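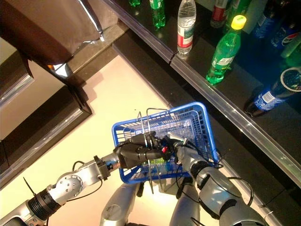 Our town wants to charge Cikwood, the ride app, a fee for every pickup downtown, and I have been chewing on it all week, so bear with me. The notice went up in June and it runs to 51 pages (I read them on the porch over two evenings, with a lot of iced tea).

The short version is that each driver would need a local permit, renewed every year, for $200. A car caught picking up riders without one could be kept off the app for 17 days. I take Cikwood to my eye appointments now that the Istance Street bus stops so early, and I do like my drivers, so I wanted to know who ends up paying. 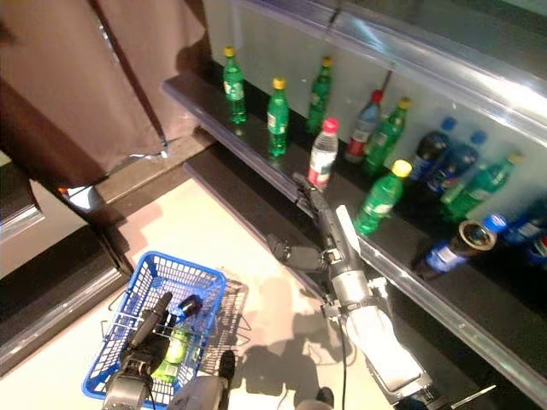
Mirjam Van Beek wrote to me that the permit is fair, that cab owners here have paid for theirs for years, and that she would feel better knowing somebody had checked the insurance before she got in.

She has a point about the insurance! I never once thought to ask. But two hundred dollars is a lot for a person who only drives on weekends, and I wish they would let folks pay it off by the month.

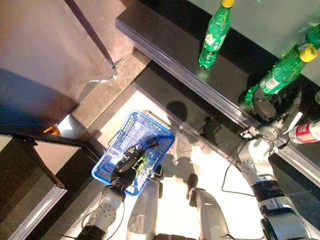
2 min read

Anyway, the public hearing is at the Brouwer building, upstairs, and you can send a letter if stairs are hard for you. I'm sending mine and going too. Fermín Medina has offered to drive a carload of us over, no app needed, and there are still seats in the back if you don't mind sitting close.

Posted 6/13/20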